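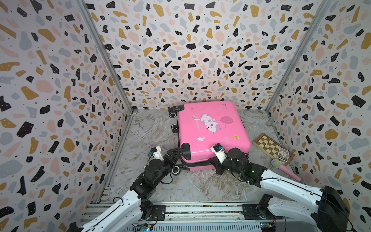

Can a robot pack my suitcase yet?

Komamby > Help > Robots at home > Packing and tidying

The short answer is no, not in the way a family needs it. A robot with two arms can take hold of a hard suitcase that lies on the floor. To open it, put the right things inside and close it again is a long chain of small tasks, and each of them can fail.

Why is a suitcase so difficult?

The shell is smooth and the corners are round, so there are few good places to grip. One arm often has to keep the case still while the other arm works on it. Wheels do not help, as they let the case roll away when it is pushed from the wrong side.

How often does it succeed?

In our own trials at the Drerncombe workshop we counted 200 attempts to open a closed case and put one object into it. 71 were completed with no help from a person. When we asked also for the case to be closed, the number went down to 46. 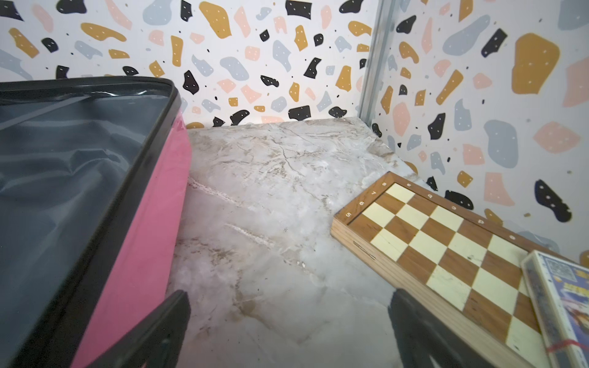

Which objects are easy to pack, and which are hard?

Flat and stiff objects are the best start, because they keep their shape when two fingers press them. Clothes are much harder, and we do not recommend to begin with them. A folding chessboard is somewhere in the middle: it is stiff, but opened out on the floor it is wide next to the case, and it should be folded before it goes in. The lining is one more problem. Soft fabric makes folds, and a finger can catch in them.

Is it faster than doing it by hand?

No. A person packs a small case in a few minutes, and for now the robot needs much more time for one object.

Should I wait to buy one?

If you want it only for travel packing, yes, please wait. For simple work in a shop, for example moving the same box from one shelf to another, machines are already useful. See our page about shelf work.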